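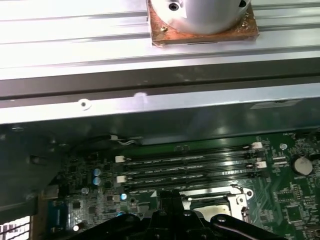

Do copper bracelets, magnets and the like do anything for sore joints? We get this more than any other question at Flurwood, and the short answer is that we have never seen a good reason to buy one. The sellers lean hard on the idea that copper is a special, living sort of metal. Copper is a metal. Leave it out and it goes dull and blotchy, like the brown plate sitting under the silver cylinder at the top of this page, and a tarnished bracelet will mark your wrist in much the same spirit. A mark on the skin tells you the surface of the metal has reacted with sweat. It does not tell you anything has reached your knee.

But my aunt swears by hers.
She may well feel better. Joint pain comes and goes, and people tend to buy a bracelet in a bad week. The week after a bad week is often an easier one, bracelet or no bracelet.

Isn't there a study?
Usually there is "a study." Ask who was in it, what they were compared with, and who paid. Imani Shemweta, who answers most of our mail, asked the makers of the Pralell band for theirs in April and got back a brochure with 800 happy customers mentioned on the cover. Happy customers are not a comparison group. She wrote again asking how the unhappy ones were counted and has had no reply.

What about the Minja wrap? It has copper in the fabric.
It is a snug elastic wrap. Some people like a snug wrap on a sore knee, and a plain one from the drugstore is also snug. We bought two Minja wraps and could not find anything on the packaging that said how much copper was in them.

Does more copper mean a stronger effect?
That would assume an effect. The Eseck catalog sells a "double strength" cuff at twice the price, and the only thing we can confirm is the price.

Is there any harm in trying?
Mostly to your wallet. A few people get a rash, in which case take it off. Our bigger worry is the person who wears a bracelet for two years before mentioning a swollen finger to a doctor – some kinds of arthritis do lasting damage, and early treatment matters. If a joint is hot, swollen or stiff for a long time every morning, make the appointment.

Should I stop my medication if the bracelet works?
No. Talk to whoever prescribed it first.

Can I get my money back?
Read the terms before you order. Godfrey Kaijage went through the Pralell ones for us and found that the guarantee covers unworn items only. How you are meant to find out whether it helps without wearing it is a question for Pralell.

Do you sell anything or take advertising?
No to both. Corrections are welcome, with a source please.

Last updated May 10, 2025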